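From the Sorting Table
Durkeck Neighborhood Swap Shop newsletter, Mar 6, 2024

If you have stopped by the shop at any point in the last few weeks, you will have noticed that the corner by the radiator looks different. The tall shelf with the puzzles has moved over to the window, the coat rack is in the hallway now (sorry to everyone who has gone looking for it), and where the shelf used to be we have set up a proper table for the odds and ends. I have been promising to write about the odds and ends for ages, and every month something more pressing comes along, like the roof or the bake sale, and they get bumped to the next issue. So this month they get the whole page to themselves.

What I mean by odds and ends is everything that comes in at the bottom of a bag. People bring us coats and saucepans and board games, and they have usually washed them and folded them and sometimes even tied a ribbon around them, and then underneath there is a layer of small things that must have been scooped out of a drawer in one go. Hairbrushes, bouncy balls, a building block or two, little plastic figures that have lost whatever set they belonged to. For years we tipped all of it into one big cardboard box under the counter and told ourselves we would get to it. When we finally hauled the box out in September and went through it, we wrote down 3319 items, and that was after we had thrown out the dried-up markers.

It took us most of the fall to work out a way of doing this that didn't make everybody cross. Our first idea was to sort by kind straight away, with a jar for this and a jar for that, and it was hopeless. You spend half the morning holding up some little lump of plastic and asking the room what it is. Then we tried sorting by color, which was very pretty and no use at all to a parent who has come in for a comb.

What works is going slowly and keeping it small. We do a first pass into metal bins, a modest amount in each, and we don't try to be clever about it. Anything that fits in your hand and isn't sharp can go in. Then each bin gets a second look, when things are lifted out one by one and given a home. A full bin is tiring, and a bin with only a handful of things in the bottom is rather pleasant to work through with a cup of tea nearby – nearby, please, and not on the table.

The second look is where the small decisions happen. Toy figures go in the wide basket by the door, at child height, and they are free to anyone who will take one home and love it. Balls go in the bucket. Building blocks are kept together no matter what brand they are or whether they fit each other, and when we have enough for a decent bag we tie it up and put it out for a dollar. We have sold 148 of those bags since we started, and I still get a thank-you note now and then from a family over in Wolde who bought three at once for a rainy vacation week.

Hairbrushes are a chapter of their own. We do take them, as long as the bristles are in good shape, but they have to be cleaned before they go anywhere near the shelf. Pull out the hair with the end of a comb, swish the brush in warm water with a drop of dish soap, rinse it, and lay it bristles down on a towel overnight. If the brush has a padded base, don't soak it, just dip the tips, or the water gets inside and never seems to come out again. If you can do this at home before you bring one in, we would be very grateful indeed, and you'll find it takes less time than reading this paragraph.
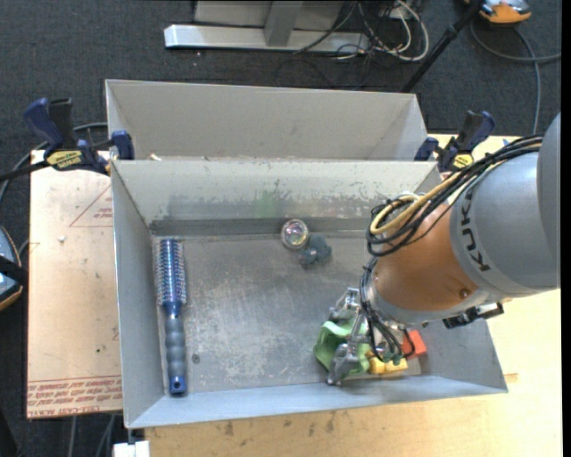 The bins themselves deserve a kind word too. They are scratched and scuffed, and I have been asked more than once whether we might like to replace them with something nicer in plastic. It's a generous thought, but I am fond of them. They wipe clean, they don't tip over when a toddler leans on them, and you can hear when something small gets dropped in, which I find oddly satisfying. The money we might have spent on new ones went toward the lamp over the table instead, and you can finally tell navy from black after four in the afternoon.

A few things we can't take at the moment, however small they are: batteries, anything made of glass, medicine of any kind, and loose keys. We have more than 200 keys already and no door for any of them. The drop-off point in Hellach does take batteries, and they are very nice about it if you turn up with a jam jar full.

Next month the shop in Covovia is sending over a few boxes from their own back room, as they are painting and need the floor clear, so there will be plenty to do if you would like to come and sit at the table for an hour. You don't need to sign up and you don't need any experience beyond having once emptied a kitchen drawer. Bring reading glasses if you use them. The kettle is on the left as you come in, and the good cookies are in the tin marked "buttons."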